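Ordenar con tres colores: un rincón de estudio para el piso compartido
Memoria del proyecto de la asignatura Diseño del Espacio Cotidiano
Grupo Brelisis

1. De dónde sale la idea

En nuestro piso la mesa de la sala sirve para todo. Se desayuna, se estudia, se corrige la maqueta de otra asignatura y por la noche alguien apoya encima la compra. Cuando la profesora nos pidió elegir un problema doméstico pequeño y trabajarlo durante un trimestre, no tardamos ni una tarde en decidirnos: ¡lo teníamos delante!

Queríamos saber si una superficie dividida por colores ayuda a que las cosas vuelvan a su sitio sin tener que pensarlo. Las etiquetas escritas las habíamos probado el curso anterior en la cocina y duraron lo que duró el celo. El color nos parecía más amable, y además nos apetecía muchísimo hacer algo que quedara bonito.

El proyecto se llama Danar, que es como terminamos llamando a la bandeja.

2. Lo que leímos antes de empezar

Revisamos los apuntes del bloque de percepción, sobre todo la parte de agrupación por semejanza y por región común. La segunda nos interesaba más: dos objetos que comparten un fondo se leen como un conjunto aunque no se parezcan en nada. Una planta y un lápiz sobre el mismo panel oscuro «van juntos», y esa era justo la trampa que queríamos usar a nuestro favor.

También hicimos una encuesta corta entre compañeros de la residencia Meléndez y de nuestra facultad. Contestaron 59 personas, de las que 55 comparten mesa de estudio con alguien. La respuesta libre más repetida fue que lo peor no son los libros, que al final se apilan, sino los objetos pequeños que no tienen casa: una goma, una pelotita antiestrés, el tapón de algo.

3. La mesa y los objetos

Trabajamos sobre la mesa de madera clara de la sala, que tiene las esquinas redondeadas y es muy agradecida para las pruebas, porque casi todos los colores destacan encima. La bandeja es plana, rectangular y tiene 3 secciones: un panel muy oscuro, entre negro y verde, otro gris y otro jaspeado en verde amarillento. Discutimos bastante el tercero (la mitad del grupo lo quería liso), pero el jaspeado ganó y ahora no lo cambiaríamos por nada.

Para los ensayos elegimos cosas que viven en la mesa de verdad: 2 plantas en maceta blanca, un libro de tapa dura azul claro y un objeto redondo pequeño de color rojo anaranjado, que representaba a toda esa familia de cosas sin casa. Las macetas nos gustaban porque obligan a moverse con cuidado y porque una mesa con plantas invita a sentarse.

El reparto de partida fue sencillo. El panel oscuro era para lo que se queda quieto, el gris para lo que se está usando y el jaspeado para lo pequeño. El libro y una de las plantas se quedaban fuera de la bandeja, sobre la madera, como zona libre.

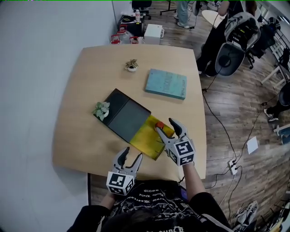
Cada ensayo empezaba con la mesa desordenada según un esquema que habíamos dibujado antes. La persona que ordenaba se sentaba en el lado corto de la sala, leía la consigna y colocaba los objetos a su ritmo. Al acabar, otra persona del grupo anotaba en la hoja de registro dónde había quedado cada cosa y qué comentarios había hecho quien ordenaba. No pusimos límite de tiempo. En las primeras pruebas lo habíamos puesto y la gente corría, y correr con macetas nos parecía mala idea.

Colocamos la bandeja en diagonal en una parte de los ensayos y paralela al borde en otra. Fue una ocurrencia de última hora y acabó siendo lo que más conversación nos dio.

4. Qué observamos

El panel oscuro funcionó de maravilla para la planta. Las hojas claras resaltan muchísimo sobre ese fondo y casi todo el mundo la dejaba en una esquina, como si el sitio estuviera marcado. Nosotras no habíamos dicho nada de esquinas en la consigna.

El gris fue el más flojo. Varias personas preguntaron si era un separador y lo dejaron vacío hasta el final. Visto en frío tiene sentido: está en medio, es el color más discreto y no promete nada. Nos dio un poco de rabia, pero es un resultado útil.

Con el objeto pequeño nos llevamos una alegría. Sobre el verde amarillento se ve enseguida, y en la entrevista posterior varios participantes dijeron que les resultaba fácil recordar dónde lo habían puesto — incluso quienes no recordaban la posición del libro.

En cuanto a la diagonal, hubo opiniones para todos los gustos. A quienes les gustaba la mesa muy recta les molestaba, y alguno la enderezó sin pedir permiso. Otros decían que así alcanzaban mejor el panel del fondo. No tenemos datos suficientes para recomendar una cosa u otra.

5. Problemas y cambios

La sala también es almacén. Contra la pared blanca guardamos recipientes de plástico transparente con tapa roja y una caja oscura que siempre acaba con papeles encima, y es verdad que ese fondo distrae. Para la próxima ronda pensamos colgar una tela lisa del taller Gistberg, que nos cede retales.

El otro cambio afecta al panel central. Vamos a probar un tono más cálido, quizá un terracota, y a repetir los ensayos con la misma consigna para poder comparar. ¡Tenemos muchas ganas de ver si alguien se atreve por fin a dejar algo ahí!

6. Trabajo pendiente

Falta pasar a limpio las hojas de registro, rehacer el esquema de desorden inicial con el panel nuevo y preparar la presentación de octubre. La bandeja se queda mientras tanto en la mesa de la sala, con las plantas, y la seguimos usando para estudiar.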